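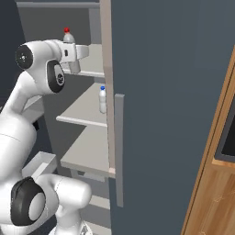 Faustine Texier told me I'd be bored by lunchtime. She went to the Brultari cheese open day last year and reckoned that once you've looked at one rack of aging wheels you've looked at them all. Well, I got there at opening, and they had to more or less sweep me out at the end, so we'll agree to differ on that one!

Brultari is up a long gravel road past the Krishnan orchards, and the sign is on the wrong side if you're coming from town (I drove right by it, twice). They open the doors to visitors once a year, and this time it was 7th April, a weekday, so it was mostly retirees, a few families and one very patient school group. Parking was in a field. Wear boots.

You start in the milk room, where Balakrishnan Shenoy talks you through the morning delivery. They take milk from 17 goats of their own and buy in the cow's milk from a neighbor, and he let us taste both plain before anything had been done to them. The goat's milk was much milder than I expected, almost sweet. Then it's hairnets on and into the make room, which is warm and loud and smells like yogurt. We got to watch them cut the curd with a big wire harp thing -- I'm sure it has a proper name -- and one of the kids got to press the button that starts the stirring. I was jealous.

The cellar was my favorite part. It's an old apple store with a dirt floor, and there were 291 wheels in there, which I know because it's chalked up on a board by the door and they change it every time one goes out. Tharun Iyengar turns and brushes every single one of them by hand. I asked if he ever skips any and he gave me a look. The oldest wheels had been down there since March of last year and had a rind like tree bark.

Now, the tasting. Five cheeses, crackers, little cups of cider. The one called Bolel is a soft washed-rind kind, and it stinks, and I bought two. The aged goat was good but too salty for me, and the one with peppercorns I could leave alone. A man next to me asked how long the Bolel keeps once you've cut it, and the answer was a week or so in waxed paper, in the warmest part of the fridge, never in plastic wrap. I've been doing it wrong for years, obviously.

A few practical things if you're thinking of going next year. Tickets were 41 dollars for a family, and the tasting is included. The bathrooms are a walk from the barn, and the line was long after the cider. The shop takes cards, but the lady selling honey out front doesn't, so bring some cash -- her chestnut honey with the aged goat fixed the salt problem completely, and I wish I'd bought the bigger jar.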